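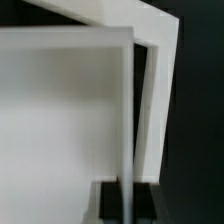
White Storage and the December Review of the Back Room

30 Dec 2021

The annual review of household storage was completed this month. Readers who have followed these notes for some time will know that the exercise takes place every December, between the last posting day and the new year, and that its purpose is to establish what the household owns, where it is kept and whether it should remain there. The present entry records the decisions taken on the back room and sets out the arrangements that will apply until the next review.

The back room measures 2 metres across at the window end and slightly less at the door. It has served as a study, a sewing room and, for one difficult winter, a bedroom. Its present function is to hold those things which do not belong in the kitchen and are not wanted in the hall. In previous years they were kept in cardboard, which had the merit of costing nothing. The cardboard had softened at the corners and two of the larger cartons could no longer be lifted when full. It was therefore resolved that cardboard should be withdrawn from the room altogether.

The choice of white was the subject of some discussion. My own preference had been for grey, on the grounds that grey conceals dust. Nattawut Hemmin, with whom I share the house, was of the opposite view and observed that the room receives daylight only until early afternoon at this time of year. White was accordingly adopted. I accept that the decision was correct. With pale surfaces standing one in front of another, the room is noticeably brighter, and the shadow under a rim is soft enough that the inside of a box can be inspected without a torch.

I should mention the finish. A matt surface was specified from the outset. The glossy tubs we bought from Nollo some years ago showed every fingerprint and scratched within a season, and they have since been moved to the shed, where they hold seed trays and are doing perfectly well. Rounded edges were also considered desirable. Anyone who has carried a square-cornered box down a narrow staircase against the hip will understand the reason.

Three suppliers were consulted. Drilik had the widest range, but its dimensions were given on the outside only, and the inside measurement is the one that matters when the contents are fixed in size. Meesuk offered a good lid and a poor base. The order was eventually placed with the shop at Bavgate, under catalogue number 1518, and was collected in person. Delivery would have been possible – the charge was modest – but the previous delivery from that direction was left behind the recycling bin in heavy rain, and I did not wish to repeat the correspondence.

The contents have been allocated as follows. Table linen and the good curtains are kept together, folded with the seam inwards. Photographs remain in their albums and stand upright. Christmas decorations have been reduced by half; the remainder were offered to family, who took the glass and declined the tinsel. Wool is stored by weight and not by colour, a change from last year which has not been universally welcomed. Instruction booklets for appliances no longer owned have been discarded, with the exception of the one for the old sewing machine, which Nattawut believes may still be useful.

Labels are the outstanding matter. Writing directly on a white surface is not permitted under the arrangements, and adhesive labels leave a residue which attracts fluff. Card tags tied with cotton were tried in the first week and looked untidy. For the time being a written list is pinned to the inside of the door.

On cleaning, a damp cloth with a little washing-up liquid is sufficient. Abrasive creams should not be used. Small specks and marks show readily on white and are best dealt with as they are noticed, before a whole shelf needs doing. A dry cloth should follow.

The hall cupboard was due for review in the same period and has been deferred. Its door sticks in cold weather and must be planed before anything can be taken out in comfort. A further entry will be published when that work has been done.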